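Home Research News Events Contact

News | Robotics and Automation

Holluda Institute Begins Gripper Comparison at Kitchen Test Stations

April 17, 2020

The Holluda Institute has begun a comparison of finger grippers for household robots, using a two-arm platform and a set of ordinary kitchen tasks. The work is being carried out with Flenus, which supplied two of the fingertip designs under review, and with Widance, which provided the arm controller. 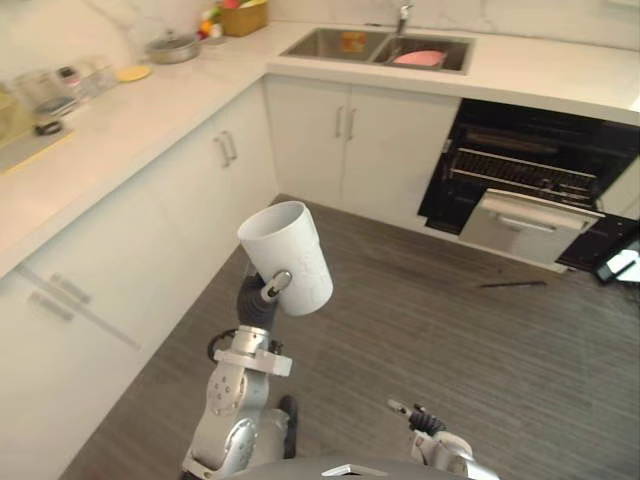

2 min read

Handling a plain white cup is among the first tasks in the series. The gripper must take the cup by its side, lift it clear and hold it at an angle without losing its grip. Each fingertip design will be tested in 300 grasps on a set of 16 household objects, with the same controller settings used throughout.

"A cup tells us a great deal about a fingertip," said Venkatesh Salian, who leads the manipulation group. "The wall is curved and smooth, and the gripper has to tolerate some error in where it makes contact. We want to see how much."

Results will be recorded by object and by type of failure - a missed grasp, a slip during lifting, or a drop while the arm is moving. The institute will also compare two controller modes, one with a fixed closing force and one that adjusts the force after contact.

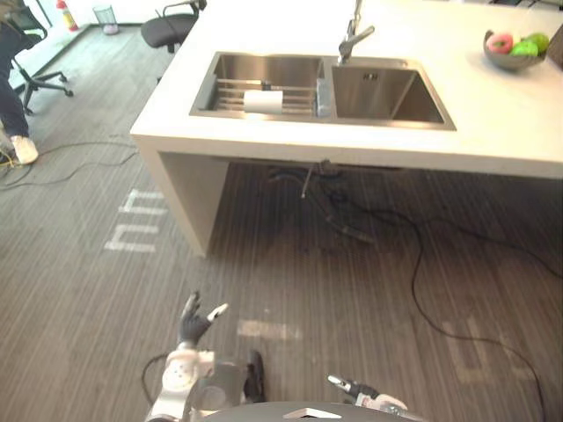 A second part of the study concerns work at the sink, where the arms must reach over the edge of a basin and the wrist has less room to turn. An earlier bench study at the institute found that 23 percent of failed grasps began with the wrist in a poor position before the fingers closed. Dörte Rathjen, who is responsible for the sink trials, said the group had revised its approach paths in response.

"The fingertips were often blamed for errors that started further up the arm," Rathjen said. "The two causes are now logged separately."

Testing is scheduled to run for nine weeks. Findings will be presented at the Zelenák Workshop in November, and the test procedure will be made available to other laboratories on request.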